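27 Dec 2025. The table by the fig

Moved back to the pale table today. The desk is still there for the laptop, but I wanted somewhere to write. 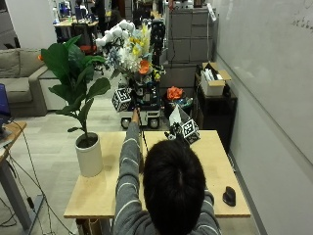 How often should a fiddle-leaf fig be watered in winter? When the top of the soil is dry a couple of inches down, and in this apartment that comes to every 18 days.

I wrote that on a card in August after Tiina Lindqvist told me I was drowning it. She had two of them in her old place in Gunport and lost one the same way. Mine dropped four leaves over the fall and then quit dropping them. I wiped the big ones with a damp rag this morning. The low ones toward the sofa get dusty fastest.

Vacuumed the sofa cushions and under the armrest. Found a pen cap and a receipt from Ikonen for 80, which was the lamp I took back. Jouko still hasn't called about the other lamp. I'll try him after New Year's.

The cables on the floor bother me. I meant to run them along the wall and bought clips for it, but the clips are too small for the thick ones. Measured the run from the desk to the outlet the long way, 168 inches. Need a longer extension cord before I can do any of it. Valtteri says he has one in his basement.

The gray floor shows every crumb. Swept twice.

Mouse works fine on the bare wood, so I threw out the old pad. The table top could use oil. Ritva used something from Colent on hers and it smelled for a week, so I'd wait until the windows can be open.

Soup for supper, the last of the ham in it. Junpei is coming by tomorrow to return the drill. Bed early.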